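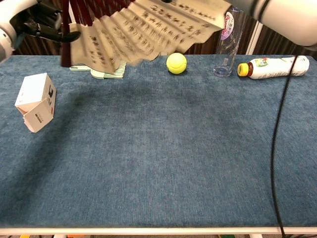
Figure 3. Two-arm cell with a multi-fingered hand on the left arm, handling a folding fan. A tennis ball and two bottles are also on the table.

4.2 Equipment plan and budget

The lab at Vallejo had money for one purchase round, and the order had to be placed by December. We planned for 2 arms from the start. Many of the tasks on our list, such as opening a fan or a box, need one side held while the other side moves, and a single arm with a fixture would have meant building a new fixture for almost every object.

The hands were the hardest item to settle. Diệp and Herrero compared a parallel gripper with a multi-fingered hand from Sistach. The gripper was cheaper and easier to repair. The hand was chosen for thin and folded objects such as the one in Figure 3, where the grip has to change during the motion. We kept a pair of parallel grippers in the budget as spares, with adapter plates so that either tool can be mounted on either arm.

Arms and hands together took 60 percent of the total. The rest went to the table, frame, cabling, computers, spare parts and training. Cabling was underestimated in the first draft. Quotes from Skokosico covered the cables inside the arms but left out the external runs, the strain relief and the replacement sets, and we had to add a separate line for them. We advise asking each supplier to state in writing where its cable supply ends.

Table covering was a small cost with a large effect on daily work. We specified carpet because a dropped object is less likely to bounce or roll off it than off a bare top. Carpet wears and stains, so the plan includes a yearly replacement.

Test objects were bought from ordinary shops. The full set has 23 items, including balls, bottles, small boxes and paper goods. Paper goods are listed as consumables and reordered with office supplies. Bottles and balls are replaced when damaged.

Running hours were set at 2448 for the first year, and the service contract was priced on that figure. Bravo keeps the log of hours and faults. Parts with a long delivery time, mainly finger joints and wrist connectors, are held in stock. All other parts are ordered when needed.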